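Mesh Seating Care and Replacement: Notice to All Departments

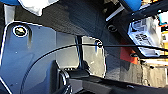 The Facilities Office at Drisstead has completed its spring review of office seating and reminds all departments of the arrangements for the care, repair and replacement of fabric and mesh chairs. The arrangements apply to shared offices, meeting rooms and the study areas on the lower floor. Private furniture brought in by staff is not covered.

The review took in 266 chairs across 13 rooms. Most were found fit for continued use. A smaller group will be re-covered during May, and departments affected have been notified by letter. Chairs awaiting collection carry a yellow tag and should be left where they stand until the contractor, Ó Flaithearta, has removed them.

Staff are asked to observe the following when cleaning woven fabric and mesh. Dust should be taken up with a soft brush attachment on the lowest setting. Marks may be treated with a damp white cloth and a small amount of mild soap, working inward from the edge of the mark. Bleach, solvent sprays and steam cleaners must not be used. A chair that has been cleaned should be left overnight before it is used again.

Loose armrests, worn casters and faulty height levers are to be reported on the furniture form, giving the room number and the number on the label under the seat. Departments should not exchange parts between chairs. Repairs reported before 10 a.m. will normally be assessed the same day, and a replacement chair can be lent for up to eight working days.

Cables that run near seating should be clipped to the desk or wall and kept clear of casters. Requests for additional clips may be made on the same form at no charge to the department.

Pádraig Carroll has taken over responsibility for furniture requests and will be pleased to hear from any department that has not yet returned its room list. Questions about re-covering and the choice of fabric should be addressed to Laine Rebane, who holds the sample book. Room lists are due by 10th April.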